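Cell Inspection Checklist, Pick and Place Station, Nerholm Line
Site: Braltivville
Reason for inspection: dropped part and protective stop during Tuesday run
Inspected by: Leire Vallejo
Second check: Sang Hầu
Cell lead: Etornam Osei

Marks used: OK, FIX (can run, repair needed), HOLD (do not run in auto until cleared)

Background
The arm went into a protective stop at 2 p.m. with a dish in the gripper. The grip signal stayed on but the dish had slipped between the fingers. Jingyi Fang was at the panel and pressed the emergency stop. No injury. The program was on the Vidal recipe, grip force setting 665. The Dakar recipe uses 510 and has not shown the fault.

Section A. Stops and access

A1. Emergency stop at panel, press and release: OK
A2. Emergency stop on pendant: OK
A3. Reset needs a separate button press after release: OK
A4. Arm holds position when power is cut: OK. No drop seen at the wrist.
A5. Speed limit in manual mode: FIX. The limit was typed in as 1000 and should have been locked by password. It was not locked. Dulce has the password and will set it.
A6. Walkway behind the rack clear for a person to step back: FIX. Chairs are to be kept outside the marked walkway while the arm is in auto. Add to the start of shift sheet.

Section B. Rack and crates

B1. Crates fully down on the roller tracks: OK. Push each one by hand. It should roll and not tip.
B2. Side guide plates tight: OK
B3. Nothing in a crate sticking up above the rim in the arm's path: HOLD. The approach height was taught with empty crates. A tall item will be hit on the way in if it leans. Etornam to raise the approach point and run it at slow speed with the tallest item we handle. 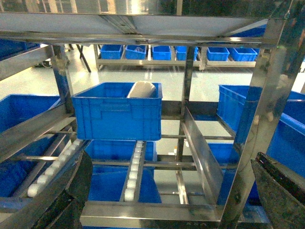 B4. Posts and crossbars free of contact marks: OK. Wipe down and look again after the B3 trial so any new mark can be dated.
B5. Rollers turn freely on all tracks: OK. Sang spun them by hand.
B6. Crate present sensor: FIX. Reads present with the crate pulled forward a little. Move the bracket back and retest with a full crate and an empty one.

Section C. Table and pick position

C1. Table does not move when leaned on: OK
C2. Front rail screws tight: OK
C3. Table marker flat and readable by the camera: OK. Do not clean over it with solvent. The last one lifted at a corner and the pick position drifted before anyone noticed.
C4. Table surface clean: FIX. Clean at the end of each shift. Stains do not affect the pick but they make it hard to tell if something has leaked.
C5. Dish position matches the taught position: HOLD. Operators are setting the dish down by eye. When it is too far over, one finger comes down on the rim and the other closes late. This is the most likely start of the Tuesday fault. Tape outline to be put down as a stopgap, fixed locator to follow.

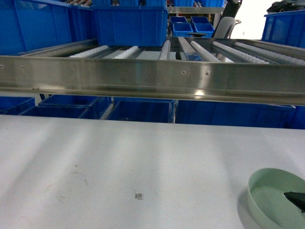
C6. Approach to the dish at slow speed, ten cycles in a row: not done. Waiting on C5. Jingyi will run these and write down the height at which the fingers start to close.
C7. Operator's hands out of the area before cycle start: OK, but the start button can be reached while leaning over the table. Look at moving it.

Section D. Gripper

D1. Finger mounting screws, torque and paint mark: OK
D2. Fingers close evenly with nothing between them: OK
D3. Finger pads: HOLD. Pads are worn and the edges are fraying. Grip on a smooth rim can't be relied on in this state. Replace both, never one alone. Old pads go to Leire in a labeled bag.
D4. Grip check signal: HOLD. The signal only confirms motor current. It stayed on after the dish slipped. Add a finger width check after lift, with a stop if the width changes.
D5. Cable at wrist, full rotation both ways: OK

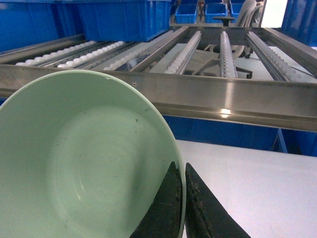 Item D3. Fingers closed on the dish rim, pad wear visible.

D6. Dish condition: FIX. Take any dish with a chipped rim out of use, even if the nick is small. Wash off residue before it goes back on the table.

Release
Manual mode at slow speed is allowed for the B3, C5 and D4 work. No auto running on either recipe until every HOLD item is signed by Leire and Sang. The Dakar recipe is included, as it uses the same fingers.

Open items
Etornam: B3, D4
Dulce: A5
Jingyi: C6, after the tape outline is down
Sang: B6, D3 pad change
Leire: start button position, C7, to raise at the June review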